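Arm on the kitting bench - what happened to your job?

brostix_29
We got a Tikkanen arm at Polstead in January to load parts into the trays. I did that by hand for 5 years. Now I watch it, clear faults and fill out a log. My wrists feel great, but wow the shift drags.

Gayan Haque
Same deal at Bravgate, except I like it! They taught two of us to set the grip points and I got a bump in pay. Getting a six-sided block to line up with its hole took me a whole afternoon.

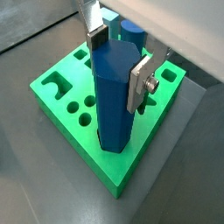

Did anybody on your crew lose hours over it?
Two people went to packing on the same pay, and the temps didn't get called back.

tray_mom
That last bit is what bugs me, Gayan. The temps are people too - my sister was one at our place. "More interesting work" only goes to whoever gets to stay.

Gayan Haque
Fair. I was talking about my own bench.

brostix_29
Did you have to ask for the training? We got a binder and a phone number.

Gayan Haque
I bugged my lead until she signed me up. Ask before they hire an outside tech, then it gets a lot harder.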